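Dridska opens its Lunen kitchen table room to the neighbourhood

Tuesday, November 6, 2018

Lunen: Dridska, the household sharing project, is opening a permanent kitchen table room at its Lunen premises, where people setting up a first home can come and choose mugs, plates, baskets and other everyday kitchen things, free of charge. The room opens this week, and we are really delighted to get to this point!

The idea grew out of the spring collection in March, when 300 households brought in crockery and kitchenware they no longer had space for. Much of it was in lovely condition. What we didn't have was a decent way to show it. Everything sat in crates, wrapped in newspaper, and visitors had to kneel on the floor and unwrap things to see whether they liked them. Plenty went home with whatever was at the top.

In the new room the kitchenware is out on tables, set up the way you might have it at home. Mugs go on stands, plates are grouped together and baskets have something in them, so that you get a feel for the size. It makes a surprising difference. A mug on a peg gets picked up and turned round and held, and before long somebody is telling you about the one their grandmother had.

"I have spent years packing cups into boxes and I had forgotten how nice they are to look at," said Tetsuya Morikawa, who runs the Lunen room for Dridska. "We put out the first table and I wanted to take half of it home myself. The mug trees especially. They take up hardly any space, they keep the handles where you can reach them, and if you only have one shelf in your kitchen that matters a great deal." 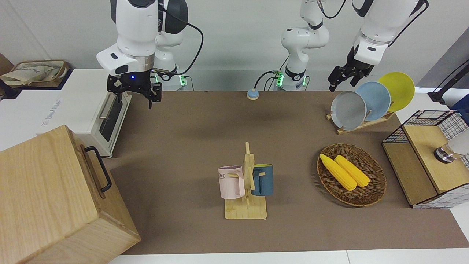 Pink and dark blue mugs on a wooden mug tree, with corn cobs in a woven basket, at Dridska in Lunen.

Mug trees have been the most asked-for item on our wish list all year, well ahead of saucepans, and we would gladly take more of them. Wooden ones with a flat base are the steadiest on a small table. Woven baskets are next on the list. Families use them for bread, fruit and vegetables, and they are handy for gathering up the odds and ends that otherwise wander about the worktop.

The room has space for 30 visitors in a session. Each household can choose up to 6 larger items, with mugs and cutlery not counted towards the total, and there is no need to explain why you would like something. Mixed sets are very welcome to go together. We rather like them: one pale mug and one dark one means everybody knows whose tea is whose.

The furniture and shelving were made possible by a gift from Ait Brahim, the Lunen joinery firm, whose workshop team also spent two evenings sanding and oiling older wooden pieces from the spring collection. Chopping boards that looked fit for the bin have come back a warm honey colour, and they were the first things to be reserved. Our warmest thanks to everyone at the workshop.

Alongside the room we are starting Mina, a series of short evening sessions on setting up a small kitchen. The first will deal with shelves and worktops: what to keep within reach, what can hang, and how to store plates so that you aren't lifting the whole pile to get at the bottom one. Later sessions will look at keeping fresh vegetables without a larder, and at cooking for a crowd with two pans. The sessions are relaxed and practical, and children are welcome to come along.

Dridska hopes to help 200 households through the Lunen room in its first season. Donations of clean, usable kitchenware can be handed in at the side door during opening hours. Please wrap glass separately and mark the box. We can't take electrical items or chipped crockery at present, though single mugs, odd saucers and lids that have lost their pots are all gladly accepted.

Places at the Mina sessions can be booked at the desk in Lunen. Press visits to the room can be arranged with Tetsuya Morikawa through the Dridska office.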